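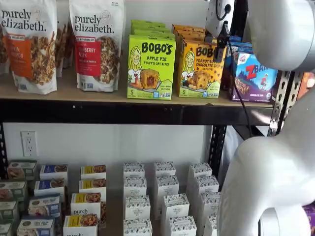

Section 4. Setting shelf heights and load limits

Read this section before you put anything on the Tralivow. The box says the unit goes up in minutes. Ours took most of an afternoon, and the second one was not much faster.

4.1 Before you start

The shelves hang on clips that snap into grooves on the four posts. The grooves look identical. They are not always cut to the same depth, so run a thumbnail along each post and mark any groove that feels shallow. Use a different one.

You will need a level, a rubber mallet and a tape measure. The paper ruler printed on the inside of the carton is short. Throw it out.

4.2 Placing the clips

1. Stand all four posts on the floor with the feet screwed in fully. Leave the leveling for later.

2. Pick the height of the lowest shelf and count grooves up from the bottom of each post. Count again on the last post. Most crooked shelves are one groove off at the back, where it is hard to see.

3. Snap both halves of each clip around the post, wide end down. If a clip slides under finger pressure, it is upside down or it is in a shallow groove.

4. Lower the shelf frame over the posts and tap each corner with the mallet until it stops moving.

5. Push down hard on one corner at a time. A corner that drops has to come off and be done over. Tapping it again will not fix it.

Note: Earlier printings told you to load the shelf to "seat" the clips. Hiwot Shiferaw tried this on 2 units while checking the instructions and got a slipped clip on one of them. We took the step out.

4.3 How much it will hold

The carton gives a limit of 200 pounds per shelf. Treat that number with suspicion. It assumes a load spread evenly from edge to edge, on leveling feet, on a hard floor, with nobody bumping into it. A row of canned goods along the front edge is a different matter.

For pantry use, keep heavy items low and toward the posts. Boxes and bags of dry food can go anywhere you can reach them. If the shelf dips in the middle when you look along it, take weight off, whatever the carton says.

CAUTION: Do not fit casters to a unit taller than 43 inches. The caster kit is sold for every size. We would not use it on the tall ones.

4.4 Wall strap

1. Find a stud. The plastic anchor in the parts bag is for drywall and we do not trust it.

2. Screw the bracket into the stud, level with the top shelf or slightly under.

3. Loop the strap around a rear post, above a clip, and pull it snug.

CAUTION: The strap is described on the carton as optional. In a house with children, fit it.

4.5 Checking later

Look at the clips again after a month or so of normal use, then whenever you move the unit. Replacement clips come in the Pokar pack. Wako clips look the same and sell for less, but they were loose on the posts we tried. If you already have some, do the corner test in 4.2 before you rely on them.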